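Tue 6 September
By Hye-jin Kang and Euan Munro

4. What neighbors lend, and what they simply give

We turn now to the part of the study that took up most of our time and, we are happy to admit, gave us the most pleasure. Earlier work on borrowing between neighbors has mostly asked people how often they borrow in a typical month, and people are not very good at remembering this. They recall the ladder and the folding table, and they forget the cup of rice. For that reason we asked 549 households in Stosberg to keep a small paper diary by the front door through the whole of June, and to write down each item that left the home or came into it, however minor it seemed at the time.

The diaries came back in all sorts of conditions, some with shopping lists on the reverse, and between them they held 2957 entries. Kyung-hwa Seo and Gil-soo Ki read every one and sorted them by what the household expected to happen next. An entry was marked as a loan if the writer expected the same object back, as a swap if something similar would do, and as a gift if no return was expected at all. The two readers disagreed on 407 entries, and these were talked through with a third reader, Si-eun Oh, until a label was settled. Most of the trouble came from food. A borrowed egg can't come back as the same egg, yet many people wrote "lent" beside it and plainly meant the word.

We had supposed that price would do most of the sorting, with dear things lent and cheap things given away. Price did matter, but less than we had thought. What seemed to matter more was whether using an object also used it up. Families on the older streets near the Trolavik bridge were especially clear on this point, and several wrote little notes in the margin to explain their own rules - one of them ran to two pages, and we were glad to have it.

The difference between lending and giving is easiest to see in ordinary goods that may well sit in the same cupboard, and that people rarely stop to think about as property. Take the two in Figure 3, a yellow sponge and a claw hammer. The hammer has brownish, worn patches on its gray head, and a neighbor who borrowed one like it would hand it back without a word about wear of that kind. A sponge is another matter. Once it has been through somebody else's dishes, few of our households wanted it home again, and those who passed one over the fence nearly always wrote it down as a gift.

Figure 3. Two household goods: a sponge and a claw hammer.
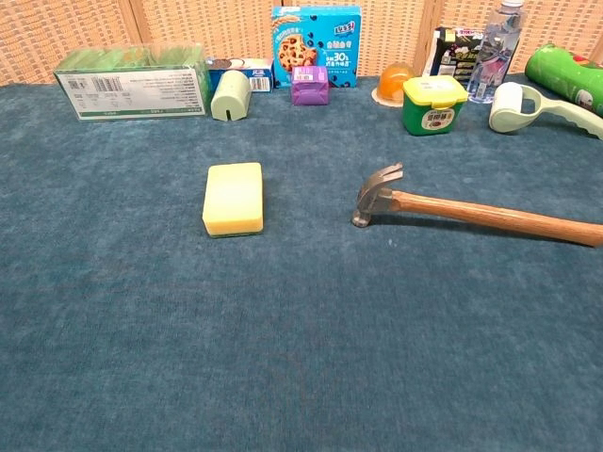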